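Sellmont Building tenants – minutes, April 2018

Present: Zewditu Hadgu (chair, also taking notes), one each from units 1, 2, 4 and 5. Unit 3 sent apologies, unit 6 no reply.

1. Last minutes
Agreed. One correction, the bike rack is going on the Sengar Street side, not the loading side.

2. Matters arising
Hall light upstairs fixed. Mail slot for unit 2 still sticks, landlord told twice now. Zewditu to write again and copy everyone in.
Recycling pickup – moved to mornings, bins out the night before please.

3. Floor
Longest item. Landlord will pay for one floor this year and wants an answer from us before the end of the month. Choice is between the ground floor workroom and the back corridor. Workroom is 642 sq ft by the lease plan, corridor not measured.

Unit 4 for the workroom, it gets the most use. Unit 1 thinks corridor should go first as visitors come in that way. Some back and forth. Vote: three for workroom, one for corridor, chair didnt vote.

Color next. Samples from Rirnix passed round: the grey, a sand and a dark green. Unit 5 likes the green, unit 2 said it would make the room gloomy in winter. Grey again was the general feeling, dropped screws and such are easy enough to find on it and touch up paint is simple to match.

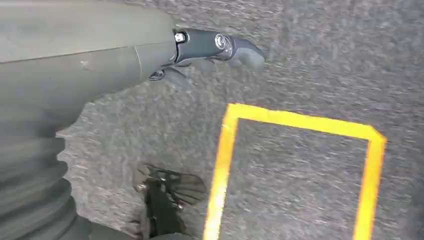

Item 3 – grey floor.

Cost: Rirnix quote is over 1,000 for prep and two coats, edges extra. Stostach quoted less but that leaves out moving anything, we would have to clear the room ourselves and put it all back. Landlord has said he'll go with either. Agreed to ask Stostach for a price with moving included, then compare. If they dont answer by the 20th go with Rirnix.

Also asked – can we walk on it next day? Rirnix say light foot traffic yes, nothing heavy for a week. Unit 4 not happy about a whole week. Could do half the room at a time, Zewditu to ask if that costs more.

4. Kitty
300 in the account. 40 out for the new mop and bucket plus floor cleaner, reciept handed in. Unit 6 two months behind, Zewditu to speak to them.
Unit 5 asked for floor mats at both doors once the painting is done. Agreed in principle, prices next time.

5. AOB
Side gate – last one out locks it, found open again.
Unit 2 wants to swap parking spots with unit 3. Up to the two of them, no objections.
Fridge gets cleared on the last day of the month, label anything you want kept.

Actions
Zewditu – landlord letter, Stostach price, Rirnix re half and half, unit 6
Unit 1 – measure teh corridor for next year
Unit 5 – mat prices

Next meeting: same time next month, unit 2 hosting.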